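Buscar en los apuntes Buscar
Escenografía y montaje > Apuntes > Tema 3 > Telas de fondo

Tema 3. Telas de fondo y cerramientos textiles

3.1. Función del telón de fondo

El telón de fondo delimita el espacio útil y reduce la luz reflejada hacia el objeto. Se distinguen tres disposiciones: plana (un solo paño), en ángulo (dos paños contiguos) y en cabina (paño posterior con dos laterales). La cabina exige más tela y más puntos de fijación, y deja abierto el lado de trabajo.

3.2. Fijación superior

El paño se suspende por el borde superior. La pinza permite retirar la tela sin herramientas; el ojal reparte mejor la carga y se reserva para montajes fijos. En los ejercicios, la separación entre pinzas no superará los 30 cm. Una separación de 50 cm produce festones visibles en tejidos ligeros.
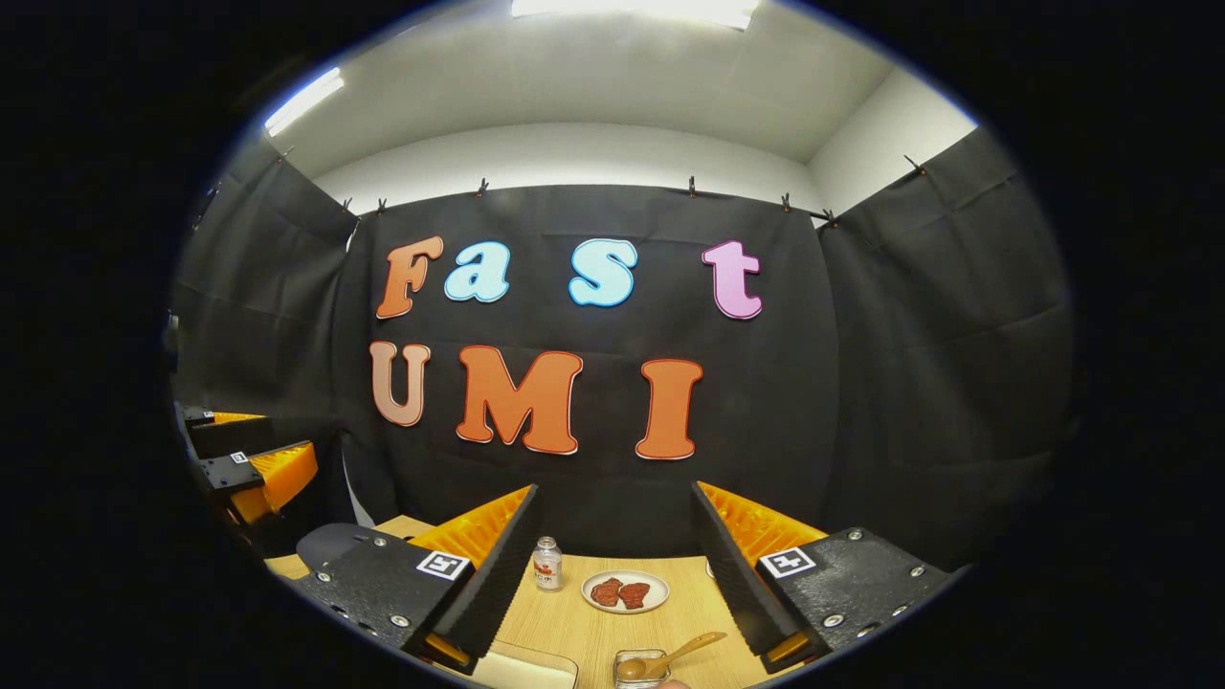
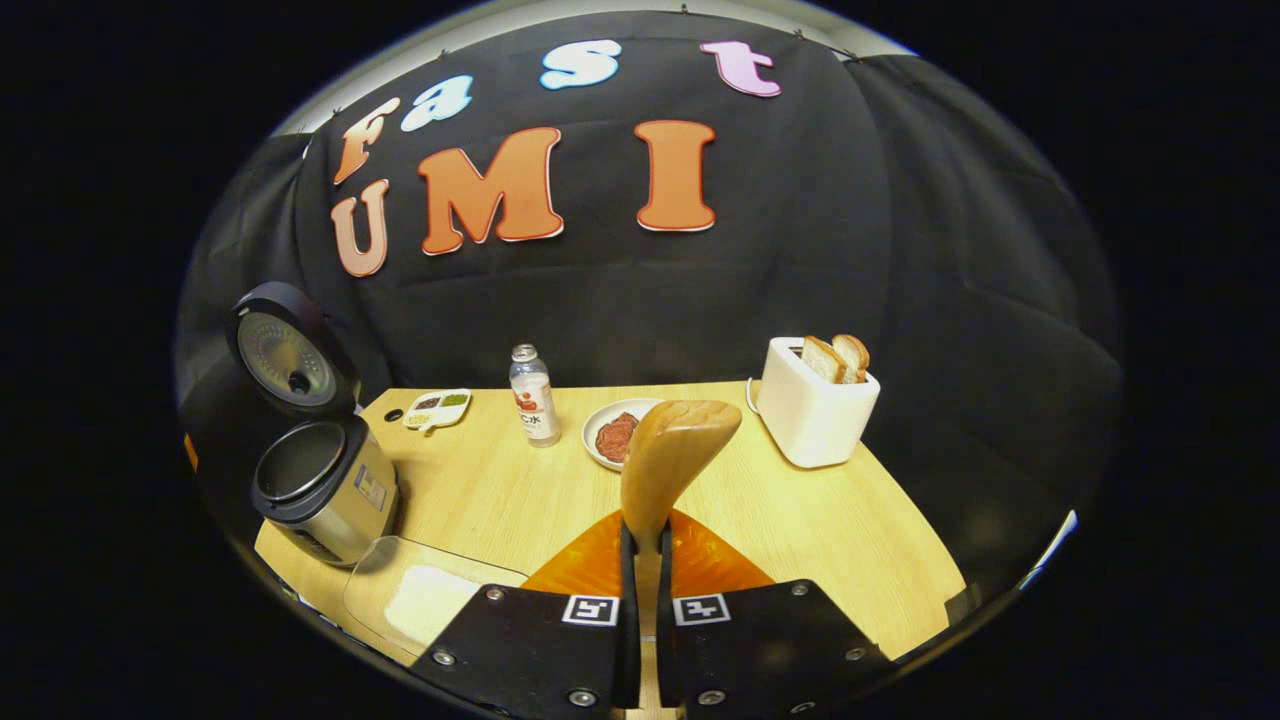

Takeshi Amano
Profesor de la asignatura, Taller de Escenografía

3.3. Pliegues y caída

El pliegue de almacenaje se marca más en el algodón que en la sarga de lana. Se elimina con vapor, por el revés, antes de colgar. El peso en el dobladillo inferior corrige la ondulación vertical, pero no el pliegue horizontal.

3.4. Rotulación sobre tela

La letra recortada se fija al paño ya tensado. El contorno de color contrastado mejora la lectura a distancia cuando el valor tonal de la letra se aproxima al del fondo. El espaciado se ajusta ópticamente: los pares con trazos diagonales requieren menos separación que los de trazos rectos.

3.5. Iluminación

La luminaria lineal de techo acentúa las arrugas cuando incide rasante. Para la práctica se apagará la luz general y se empleará luz frontal difusa, situada a casi 2 m del paño.

Práctica 3. Entregar plano acotado de una cabina, despiece de telas y cálculo de pinzas. Trabajo por parejas. Consultas: Ulla Magnusson, laboratorio de textiles.

Este sitio utiliza cookies propias y de terceros. Aceptar Configurar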